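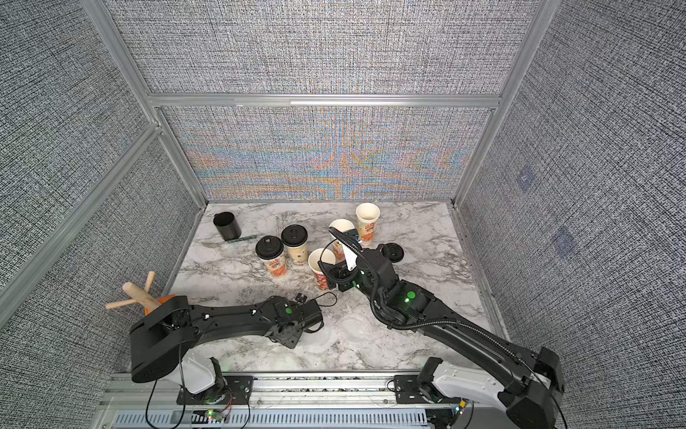

How long does the visit to the Candale roasting house take?

Plan for three hours if you want to see the roasting, the tasting and the small shop. We stayed longer, but we are slow people and we like to ask questions.

The open day in Ballstead was on 2019-01-05, a cold Saturday. I went with my colleague Dela Essien, who has drunk coffee every day of her adult life and had never seen a green bean. I had seen them only in pictures. The train was late and we walked from the station along the canal, so we came in together with the second group.

Our guide was Parvathi Pisharody. She has worked at Candale for nine years, first in packing and now in buying. She began in the storeroom, where the sacks stand on pallets away from the outside wall. The smell there surprised me. It is not coffee at all, more like dry grass and a little like peas. She cut open a sample bag and let everyone put a hand in. The beans are hard and quite heavy, and the color is somewhere between gray and green.

Then we went to the roasting room, which was very loud. Visitors must stay behind a yellow line and it is difficult to hear anything. Adom Dankwa, the roaster, stopped talking when the beans began to crack and only listened. He writes the time by hand in a notebook. Dela asked him why he does not trust the clock on the machine. He answered that he trusts it, but he remembers better what he wrote himself.

After this there was a break with cake. I must say the cake was a bit dry.
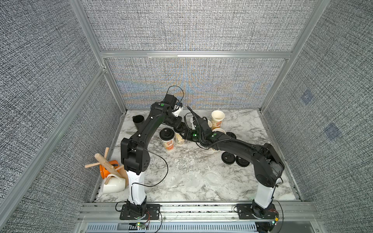
Do I need to know anything about coffee before the tasting?

Beginners are welcome, and the staff explain each step before you do it. The only request is that you do not wear perfume on that day.

We tasted five coffees, all prepared in the same way, with ground coffee and hot water in a bowl. You wait, you break the top with a spoon, and then you drink from the spoon with a lot of noise. I was too shy for the noise in the first round. Korkor Nyarko, who led the tasting, said that a quiet taster gets less air and so less flavor, and after this everybody was loud.

My favorite was the one called Huren, a light roast with a taste of apricot. Dela preferred the Nutsugah, which is darker and reminded her of toasted bread. We did not agree about the fourth one - for me it was sour, for her it was "clean". Ms. Nyarko did not say who was right.

Two practical points. The tasting room is upstairs and has no elevator, but they can bring the bowls down if you tell them in advance. Entry costs 8 dollars and you get it back if you buy a bag. The shop takes cards.

I would like to go again in October, when the new harvest from one of their growers should be in the storeroom. Dela says she will come if we bring our own cake.

More visit reports
A morning at the Ballstead salt market
Two mills and a wet bicycle
Inside a small print shop, by Yayra Addo
Where to eat near the canal

Contact | Copyright 2019 | Back to top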